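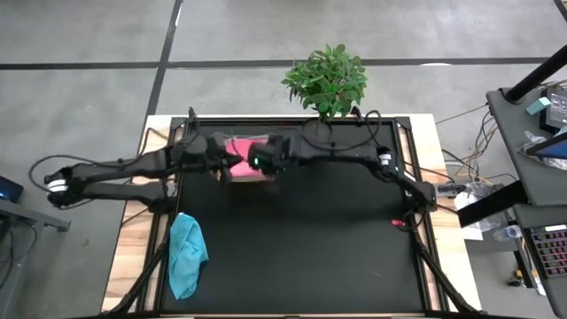 Teleop notes, March: two arms, one container

I spent most of the month recording demonstrations on the bimanual table. The target was 200 usable episodes with the clear container, pink contents, both grippers working over it. I kept 5 operators' worth of data out of the first batch until Murray Beaudoin had checked the joint logs for lag.

The right arm takes most of the corrections. Its forearm cable droops, and if you swing the elbow fast the slack tugs at the wrist and the trace shows a small bump. I re-routed it once and got nothing for it.

Episodes run around 400 steps. I drop any where the operator stops to think, as the policy learns the pause too. Cirilo Cisneros disagrees and is training on the full set.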